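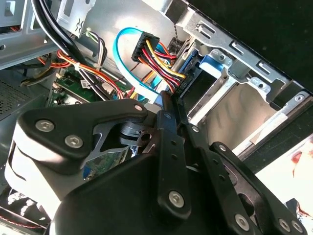 Open desktop computer case, silver sheet metal with black outer panels.

Osden Community Computer Reuse Program
Progress report to the Hallgrímsson Fund
March 2018

1. Summary
The program remains on schedule and within the approved budget. Since the last report, 40 refurbished computers have been placed with households in Osden and Paltow, against a target of 300 over the life of the grant. Placements slowed over the holiday period and picked up again in January, when the Paltow depot reopened.

2. Collection and storage
Donated equipment is now received at 2 depots. The Paltow site has longer opening hours and level access from the street, and most household donations arrive there. Racking at Osden is close to full – monitors take up the greater part of it – and we have asked the council to extend our use of the adjoining bay.

3. Data removal
All drives are erased or destroyed before a machine leaves the depot. Records are kept in Flokix, the stock system bought with the first grant payment. Some early entries were made without a donor reference, and these are being corrected.

4. Training
Basic skills sessions were held at the Osden library, with 11 participants completing the full course. Attendance was weaker in the evenings. The next course will be offered in the mornings only, with printed notes in larger type.

5. Variation requested
We seek approval to move unspent travel funds to the purchase of power supplies and memory. The total grant would not change. A revised budget is attached as Schedule B.

6. Next period
Work will centre on school-age households in Paltow, and on a written agreement covering the disposal of parts that cannot be reused.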